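FOR IMMEDIATE RELEASE

Sarby opens orders for the Verkus laundry kit, a wrist camera and soft-finger set for small robot arms

SIRKVILLE – Hello from the workshop, and apologies in advance to anyone who was hoping for a press release written in the third person. My name is Venla Hämäläinen, I run product at Sarby, and I've been waiting to type this sentence since last July: the Verkus laundry kit is on sale! You can order it from us starting Tuesday at 9 in the morning, Sirkville time, and the first boxes go out the same week.

I'll start with what you get, then tell you how we got here, and then (because I always get these emails) I'll go through what the kit does not do.

What's in the box

Verkus is an add-on for a robot arm you already own. We don't sell the arm. The kit has a two-finger gripper, a small camera that mounts at the wrist, 5 pairs of finger pads in different shapes, a cable long enough that you won't curse at me, and our software, which runs on an ordinary desktop computer with a decent graphics card. Fitting the hardware takes one hex key, and yes, we put the hex key in the box.

The finger pads are the part I could talk about all day. Clothes are awful things to pick up. A T-shirt has no handle, a sock has no idea which way up it is, and a jacket is three different materials sewn together by someone who never thought about my problems. Our early pads were hard and smooth, and they were great at picking up blocks of wood and hopeless at picking up pajamas. The pads we're shipping have a bit of give in them and a grippier face, and they come off and go back on without any tools, so you can swap from the wide set to the narrow set in the middle of a job if you want to.

Why we started with baskets

Most of the laundry demos I've seen over the years start with a towel lying nicely on a flat table. I love those demos, I've made a few of them myself, but my towels at home have never once been lying nicely on a table. They're at the bottom of a basket, under the jeans. So that's where we began. We wanted an arm that could reach down between the sides of a basket, get hold of one thing, and bring it up without dragging the basket along with it.

That meant the camera had to go down with the hand. An overhead camera is fine until the arm leans over and blocks the very thing you're trying to look at. With the camera at the wrist, the software keeps seeing the cloth between the fingers the whole way in and the whole way out, and if the cloth starts to slide it can stop and squeeze again.

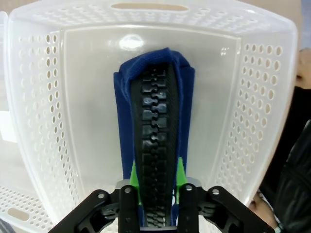
Zippers got their own stretch of the project, and they earned it. A big molded zipper is stiff where the fabric around it is floppy, so when you pinch the two together the grip can feel solid to the motor while the cloth is quietly folding away to one side. We spent 4 weeks on nothing else. My desk was covered in hoodies. The fix ended up being partly in the pads (a softer face that settles around the teeth) and partly in the software, which now closes slowly, waits a beat, and checks the camera before it lifts.

We also changed how the fingers open. The first version swung out wide, which worked beautifully in open air and then banged into the side of every basket in the building. Now you can set a maximum opening, and for deep or narrow baskets I'd suggest you start small and work up.

Who it's for

I'd say there are 3 groups we built this with in mind. University labs that want to work on cloth and would like to skip the months of making their own gripper. Small laundries and rental firms that are curious, have a technical person on staff and want to try things out on a bench before spending real money. And the home tinkerers, who write us the longest emails and find the strangest bugs, and who I adore.

Our first outside customer was Vukčević, the workwear rental company across the river, who took an early kit in the spring and put it on sorting duty with coveralls. Their crew sent back a list of complaints that I printed out and taped over the coffee machine. The new cable clip is on there. So is the quieter motor. So is a setting that lets you pause the arm and pull it gently aside by hand when you need to get at the basket yourself – that one was their idea from start to finish, and I now use it every day.

What it doesn't do

It doesn't fold. I know! We're working on folding, and I'm not going to put a date on it, so please don't ask me at the open house. It doesn't handle wet laundry either. The pads would cope, but the camera housing isn't sealed and I'd like yours to last. Very thin, slippery fabrics (silk linings, some sportswear) still get dropped more than I'd like, and the narrow pads help but they don't cure it.

And it isn't a toy for small kids. The fingers close with enough force to pinch, there's a stop button on the cable, and we'd like an adult to be within reach of it whenever the arm is powered.

Training it on your own clothes

The software comes ready to pick up common household items. If yours are uncommon, you can teach it. You guide the arm through the job by hand, the wrist camera records as you go, and when you've done enough passes you leave the computer to chew on it overnight. Mix things up while you're recording: turn the basket, crumple the clothes differently, work by the window and then by a lamp. The recordings stay on your own machine unless you choose to share them with us.

Support and ordering

Each kit comes with a year of software updates and a real person on the support line, quite often me. Replacement pads are sold by the pair, and we'll have plenty in stock from day one. Labs ordering 5 kits or more should get in touch with us first, as we can set the software up for a shared room and save you an afternoon.

We're holding an open house at the Sirkville workshop on launch day, from noon until we run out of cinnamon buns. Bring a basket of your own laundry (clean and dry, please) and we'll put the arm to work on it. Reporters who'd like a hands-on session or a loaner kit can write to the Sarby press desk and ask for Venla.

Press contact: Venla Hämäläinen, Sarby, Sirkville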